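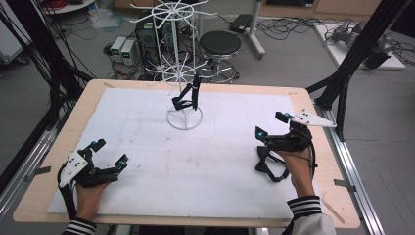
Llevo toda la semana con los guantes puestos y ya empiezo a coger la taza del café como si tuviera pinzas en vez de dedos. Gajes de montar un método de aprendizaje por demostración casi desde cero, supongo (y de ser la persona del laboratorio con menos reuniones).

La idea de Iltik, que así se llama el proyecto, es grabar demostraciones a dos manos sin teleoperar ningún brazo. Te calzas una pinza en cada mano, haces la tarea y guardamos la trayectoria y la apertura de los dedos. Después entrenamos la política con eso y la pasamos al robot. En Clastholm lo hacían todo por teleoperación y yo venía con ese vicio — me costó un par de días dejar de moverme a cámara lenta.

¡Y vaya si se nota la velocidad! El viernes cerramos el conjunto con 1114 demostraciones. Entrenamos con 5 semillas y, de 60 pruebas en el robot, fallaron tres. Dos fueron el mismo error: la mano izquierda suelta antes de que la derecha haya cerrado. Creo que es culpa mía, porque yo también suelto pronto cuando me canso, y la red lo ha copiado con una fidelidad que da un poco de vergüenza.

Lo que sigue sin gustarme es la calibración. Si el guante se desplaza un poco sobre la mano, la orientación de la muñeca sale torcida y hay que parar y volver a ajustar correas. Los de Cokell proponen recalibrar al principio de cada episodio; yo probaría antes el filtro de Jeon, que ya tenemos medio integrado y no obliga a cortar el ritmo.

El lunes toca repetir las pruebas con objetos que la red no ha visto. Ya contaré cómo va, y si a alguien le ha pasado lo de soltar antes de tiempo, que me deje un comentario, por favor.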